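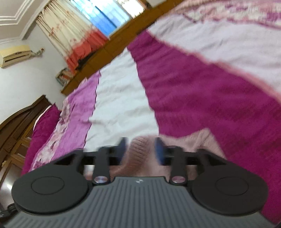

Hand-held unit at the bed, pink knitted cloth between the blue fingertips. Bedroom station.

Bunthorpe Workshop, Day Book
1/2/18
Project: Song (household cloth handling)
Subject: Ova hand-held gripper kit, supplied by Caten on loan for review

Purpose of entry

To record the state of the review at the end of the loan period, and to set down the points on which a decision to buy will depend. Earlier entries cover unpacking and the first bench checks and are not repeated. The loan runs for 10 working days and the kit is due back at Caten once the papers are signed.

Kit as received

One hand-held gripper with black fingers and blue fingertip pads, one strap fitted at the side, one spare pair of pads, one charger, two data cards, the Caten software on a stick, and a printed guide. The list in the lid of the case also shows a small screwdriver for the finger pivots. The screwdriver was not in the case. Caten was told on the first day and has promised one by post; it has not arrived. The workshop set has been used in the meantime and the correct size is marked on the inside of the lid in pencil.

Work at the bedroom station

The bedroom was chosen for the final stage of the review for its mixed bedding. The Song task list calls for small knitted items to be picked up from a made bed, from an unmade bed and from a bed with several covers overlapping. The covers used included the magenta bedspread, which has a slightly fuzzy surface, and the white sheet, left creased.

The knitted cloth was the main test item. It was bunched by hand before each attempt. The operator approached, closed the fingers, lifted to shoulder height, held, and released into the tray. One recording was made per attempt. Recordings were passed through the Caten checking program at the end of each session and the result written to the log.

Totals for the whole loan period, all stations:

Recordings made: 918
Accepted by the checking program: 651
Rejected by the checking program: 266
Held, no result given: 1

The held recording is from the kitchen station. The program stopped while reading it and would not resume until the file was moved out of the folder. A copy has gone to Caten. It should stay in the folder named HELD and must not be put back with the others.

Reasons for rejection

The program gives a reason code but the guide does not list all of the codes. Those which could be matched to a cause were of two kinds. The larger group was loss of position during a fast turn of the wrist. The smaller group was a start or stop signal missing from the file. A number of rejected recordings carry a code which does not appear in the guide at all, and Caten has been asked in writing what it means.

Loss of position was noticeably worse at the bed than at the kitchen table. The operator has to lean over the mattress and the unit tends to be turned well off level during the reach. The guide says only that the unit should be "held naturally". This is not sufficient instruction for a new operator. The following was adopted from the third session onwards and appears to help:

Stand close to the side of the bed before starting the recording.
Pause for a slow breath with the unit still.
Reach with the arm and turn the wrist last.
Keep the approach slow until the pads are over the cloth.
Stop the recording only after the unit has been brought back to the chest.

The acceptance rate has not been worked out by session, as the first two sessions were logged on one sheet. This should be corrected if the kit is bought. One sheet per session, please, with the station written at the top.

Grip

The blue pads hold knitted cloth well. Thick folds were taken at the first close in most attempts and did not slip while held. Flat cloth was less satisfactory. When the item lay smooth against the sheet, the fingers tended to pass over it or to take up the sheet as well. With the fuzzy bedspread beneath, the pads sometimes took both layers together, and the operator had to open and begin again. These attempts were kept and logged as they stood, in line with the Song rules on failed picks.

The pads mark. After the fourth session there was lint along the inner faces, which was removed with a damp lint-free wipe. The guide allows water only. Spirit was tried on one of the spare pads and left a dull patch, so the spare pair is going back with a note.

Pivot screws

Both pivot screws were checked at the start of each session. The left screw was found slack on two mornings and was nipped up by a quarter turn. The right screw has not moved. Caten's reply is that a drop of thread lock is applied at the factory and that ours may have been missed. No thread lock has been added here, the unit being on loan. Anyone using the kit before it is packed should check the left screw first.

Comfort and handling

The unit is acceptable for sessions of half an hour. Beyond this the forearm tires, and two operators asked to change hands. The strap is of real use and should be worn at all times over hard floors. It is too long for smaller hands even at its shortest setting and leaves a loop which can catch on bed corners and drawer handles. A shorter strap has been requested. Until one is available the slack should be folded back and held with the elastic band kept in the case.

The grip surface is comfortable. The trigger is light and was pressed by accident several times while the unit was being handed over. It is suggested that the unit be switched off before it changes hands.

Software

Installation took most of a morning. The program would not run on the older of the two workshop machines and Caten confirmed that it is not supported there. On the newer machine it has been steady apart from the held file noted above. Export to the Song folder layout needs a renaming step, done at present with a short script kept on the shared drive under Tools. Caten offers to include the renaming in its paid service. The script does the job and the paid option is not thought necessary for this alone.

Terms on offer

Caten has put forward two arrangements. The first is outright purchase of the kit with one year of software updates. The second is a monthly hire which includes repair, replacement pads and checking of recordings by Caten staff. The quoted figures are in the purchasing file and are not copied into this book. Points to be settled before either is signed:

Whether pads can be bought separately under outright purchase, and at what notice.
Whether recordings sent to Caten for checking are kept by them, and for how long. The draft terms are silent.
Whether a full list of reason codes will be supplied in writing.
Who pays carriage if the unit is returned with a slack pivot.

The second point is the most serious for Song. Recordings made in bedrooms and other furnished rooms should not leave Bunthorpe until a clear written answer is on file. None has been sent apart from the held kitchen file, which was looked through before release.

View of the workshop

The hardware is suitable for the Song work, subject to the pivot screws being properly fitted. The guide is weak and would need to be backed by our own instruction sheet. The checking program is useful but cannot be relied on without the codes. Outright purchase of one kit is favoured at this stage. Hire would be looked at again if the number of stations is increased, which is not expected before November.

To do

Draft the operator sheet from the steps listed above.
Ask Caten again about the unlisted code and the screwdriver.
Copy both data cards to the shared drive and compare file numbers with the log before wiping.
Make the bed up and return the knitted cloth to the Song box.
Pack the kit with both pairs of pads. The dull one is in a separate bag, labelled.
Charger is still plugged in at the bench by the door.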